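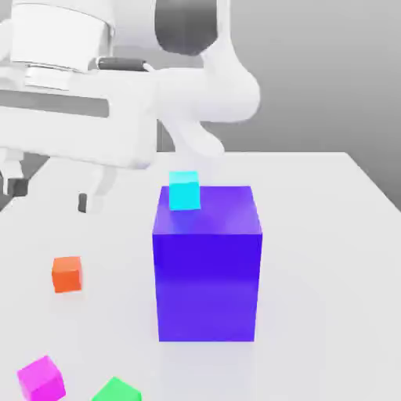

A simulated robot arm over the test table, with a small cyan cube resting on the large blue block. Rendering: Forside

Forside pulls block-stacking score after fault found in simulator

October 3, 2023

Forside has withdrawn the headline result for its Tovari robot control software after an outside review found that the simulator behind it was letting the gripper pass through objects it should have knocked over.

The company said in January that Tovari had completed 1000 simulated stacking runs with only 3 failures. That figure has since turned up in sales material, in a trade show talk and on the front page of the Forside website, where it was still visible the morning after the company admitted it could not stand behind it.

The fault was found by Hegazy, a small testing firm hired by a warehouse operator that was thinking of buying the software. Hegazy reran the same set of tasks with its own contact settings. In those tests a robot arm has to pick up small colored cubes and place them on or next to a much larger block. The firm logged 41 runs in which a finger of the gripper went straight through the side of a cube without moving it, and the run was then scored as a success.

According to the Hegazy report, the trouble lies in how the simulator checks for collisions. When the arm moved above a certain speed, the check was skipped between one time step and the next. The software learned to move fast near the blocks. It was rewarded for doing so.

Forside describes this as "a configuration issue in a limited number of scenarios" and says no customer has been harmed. That may be true, but it is hard to test. The company has not said how many scenarios were affected, and it has not released the logs from the original runs. Asked whether the 3 failures in the first report were checked by a person or by the same scoring script, a company representative said the question was under review.

What makes the matter more than an embarrassment is that Tovari is already running on real arms. The Dinard parts plant has had it on 2 packing cells since the spring. Dinard said both cells have been slowed down while it waits for an update, and that one of them had stopped twice over the summer after the gripper struck the edge of a bin. The plant put those stops down to poor lighting at the time. It now says it is looking at them again.

Forside says a corrected version of the simulator is finished and that new results will be published – though it gave no date, and did not say whether anyone outside the company would be allowed to repeat them. Hegazy says it has offered to run the tests and has not had a reply.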